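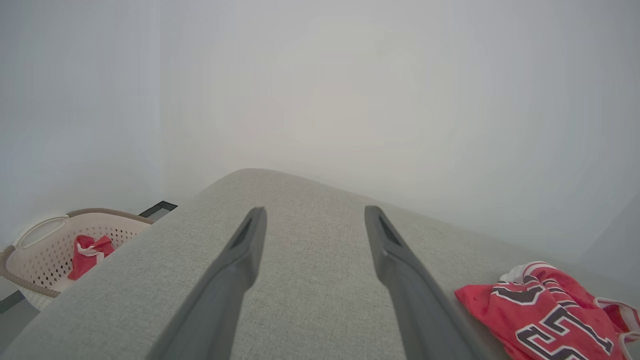 **Figure 2.** Red sports jersey left on a light gray upholstered surface.

### 3.2 Garments at rest on upholstered furniture

Clothing set down on padded furniture was coded separately from clothing on floors, hooks and hard chairs. Following Sokol and Pálfi, we use the term *resting garment* for any item that is out of storage and has not been placed in a laundry container. The household diaries collected for the Lustari study yielded 700 entries of this type, of which 300 named a sofa, bench or ottoman as the resting place.

Each entry was assigned one of three fold states: flat, folded or bunched. The jersey in Figure 2 is coded as bunched. Its mesh-like fabric lies in loose creases, and no deliberate fold line was required for or against this code. Where a garment showed both a fold line and bunching, the coder recorded the state covering the larger area. Esquivel and Orellana coded all entries independently, and disagreements were settled by Šimko.

Surface texture was recorded in a second field. Woven covers with a linen-like texture, such as the one in Figure 2, were grouped together regardless of color. Leather and smooth synthetic covers formed the other group. Rounded edges were noted where present, as participants reported that garments placed close to such edges often slid to the floor before they were put away.

Resting time was taken from the diaries alone. An entry was closed when the participant reported moving the garment to storage, to the wash or onto the body. Entries still open after 48 hours were kept in the sample and marked as long-term. Moves from one seat to another did not close an entry; these are treated in Section 3.3.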